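Plavedeo panelled worktable for small robot arms: a long review after our second setup
Reviewed by Mirjam Aerts

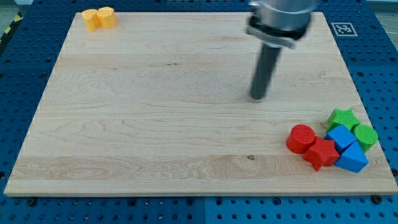

I put off writing this for a good while, partly because the first setup went so badly that I'd have been unfair to the table, and partly because I wanted to live with it through one full strip-down and rebuild before telling anybody to spend their money. We did that rebuild in July, so I've now levelled it twice, bolted a board to it twice, taught the arm where the board was more times than I care to remember, and I feel I know the thing quite well.

For anyone who hasn't come across it, the Plavedeo is a worktable made of blue panels with a grid of holes all over the top. You put the arm on it or beside it, bolt down whatever you want the arm to work on, and the grid means you can take things off and put them back in the same place. We paid £2,829 for the table and another £133 for delivery to a ground-floor room, and I'll come back to the delivery because I have opinions.

What we use it for

Our cell is a simple one. There's an arm with a single plain rod on the end of it, no fingers, and it pushes chunky coloured shapes about on a maple board. Cylinders, stars, cubes, that sort of thing. The pushing goes on for hours, so what I need from a table is that the board stays exactly where it was when we taught the arm, and that I can get the board off for a clean and back on again without losing a morning. If you're after something to hold heavy castings, or you want a table that gets splashed with coolant, I really can't help you.

Getting it level

The panels arrive separately and join up into one surface, and you will see faint seams where they meet. I was ready to be cross about the seams. In the end they've given me very little trouble, but only because Arsalan Talpur (who looks after the other cell down the corridor and has much more patience than I do) made me do the levelling again with the panels only finger tight. The booklet has you tighten each panel as you go. Please don't! Do them all loosely, put a long straight edge across every seam in both directions, adjust the feet, go and have a cup of tea, check again, and then tighten from the middle outwards. The first time I followed the booklet and ended up with a lip between two panels that I could catch a fingernail on, and a board sitting across a lip will rock however hard you bolt it.

Allow a whole afternoon. The second time went far more quickly, but I knew all the swear words by then.

Fixing the board

I do love the holes. With our old table we had a board held by clamps that got in the way of the arm, and I was forever leaning across to see whether one had crept. Now there are bolts through to the table at the edge of the board, dark round heads, nicely out of the way of the rod. A few things I've learned about maple on a table like this:

Wood moves. Ours grows a little across the grain when the weather turns damp, so I do the bolts up snug and then stop. When I really leaned on them in the first setup the board bowed up in the middle, only slightly, but the rod noticed before I did and began to scrape.

Look at both faces before you choose which one goes up. Ours has a small dark knot on the working side, which is perfectly smooth and hasn't caught anything, and I've grown rather fond of it. The other face had a rough patch that would have snagged the blocks.

Wipe it with a barely damp cloth, then a dry one. I tried a wax polish once because it smelled so nice, and the blocks went skating off in all directions for the rest of the week. It took a lot of gentle sanding to get back to where we'd started.

Setting the rod height

The table can't do this part for you, but a flat table makes it a far happier job. I bring the tip down over the middle of the board at the slowest speed the arm has, with a bit of thin card lying on the wood, and stop when the card just drags. Then I raise it by the thickness of a few more bits of card and save that as the working height. After that I take it to all the corners, still slowly, sliding the card under it each time. On our first setup the card pinched hard in one corner and flapped about in the opposite one, and that was how I found out about the lip between the panels. On the second it felt the same everywhere, and I may have done a small dance.

Keep your hands well out of it while the arm is moving, of course, and put the card in only when it has stopped. Our tip is rounded, and I'd recommend that to anyone doing this kind of pushing, as a square end digs in the moment your height is a touch low.

The marker

We keep a printed black-and-white square marker on the table just past the far edge of the board, so the camera software has something fixed to work from. I was worried the holes would confuse it and they haven't. I would say, stick the marker down flat and leave it be. I moved ours a finger's width while dusting, put it back by eye, told myself it was fine, and then spent a very long evening wondering why every push landed to one side. If it moves, calibrate again. Our routine takes up to 30 minutes, and every time I've tried to skip it I have lost more than that.

Looking after it

Dust goes down the holes. So do washers, pencil leads, and one of my earrings. A vacuum cleaner with the narrow nozzle sees to the dust, and a magnet on a string does for the washers (the earring is still in there somewhere). I check the bolts after the arm has been running a good while, and we've done 176 hours on the present setup with one quarter-turn needed on one of them, which I think is very good.

The blue finish marks if you drag something heavy over it, so lift things. There's a scrape along one side of ours that is entirely my own doing.

Every so often I also go round the edge of the floor tape and make sure it's still stuck down, and that any loose cable is lying well away from where people walk. It has nothing to do with the table, but you'll be down there checking the feet anyway.

What I didn't like

The delivery. It came in two lots, the feet in the second, and the driver for Georgiou was lovely about it but could only leave things inside the door. The bolts supplied are too long for a thin board, so I bought a shorter set from Devik and they fit perfectly. The booklet, as I've said, has the levelling in the wrong order, and the drawing of the feet seems to be of some other table altogether.

I also looked at the Arkar table before buying. It's cheaper and it comes in one piece, so there's no seam business at all, but the holes are further apart and I'd have had to drill the maple again to suit. If you're starting from nothing and your doorways are wide, do go and see one.

Would I buy it again?

Yes, I would, and I'd pay for it to be carried in. Four stars from me, with the missing one for the booklet. Arsalan has asked for the measurements so he can see whether one will go in his room, and if he does get one I'll add a note about how it takes to a heavier arm than ours.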